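Delten Magnesium Powder: Your Questions

Reading time: 2 min

Print | E-mail this page

What is in it?
Magnesium citrate, a little citric acid, natural lemon flavor. No sugar, no caffeine. Stevia in the Sudach blend only, the plain one has none.

How much do I take?
One level scoop in a full glass of water, once a day. Evening is fine, morning is fine. Start with half a scoop if your stomach is touchy.

How long does a tub last?
24 scoops in the small tub. Big tub is being redone, new size out in July.

Can I take it with my medication?
Ask your doctor or pharmacist first, esp. antibiotics, thyroid pills, or anything for blood pressure. Kidney trouble: don't take it unless your doctor says so. We can't answer medical questions by email, sorry.

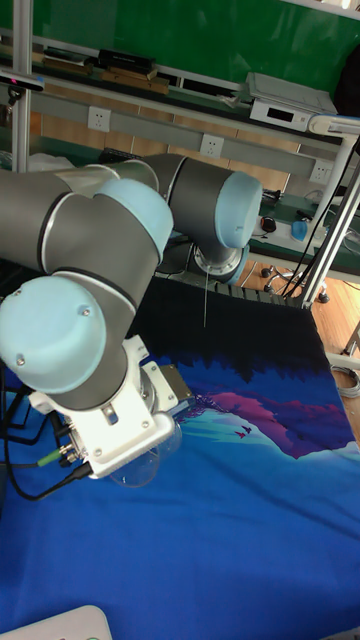 Robot arm and gripper over the table.

Mine went clumpy. Is it still good?
Probably damp got in. Break it up with a dry spoon, close the lid tight. If it smells off or the color has changed throw it out and write to us.

Is it vegan?
Yes. The old Alaoui capsules were not (gelatin), those are discontinued. Still some in stores so check the lable.

Where do you ship from?
Nostedham. Orders in before 2 pm go out same day, except holidays. No shipping to PO boxes right now.

Can I return an open tub?
Within 20 days, yes, one per customer. Put the order number on the outside of the box. Returns without a number sit on the shelf for ages.

Which batch was the one with the wrong scoop?
Batch 713. Powder is fine, scoop is too big. Email Samah Mansour at customer care and she will send you teh right one, no need to mail anything back.

Updated 28 January 2024

We use cookies to remember your cart. By staying on this site you accept them.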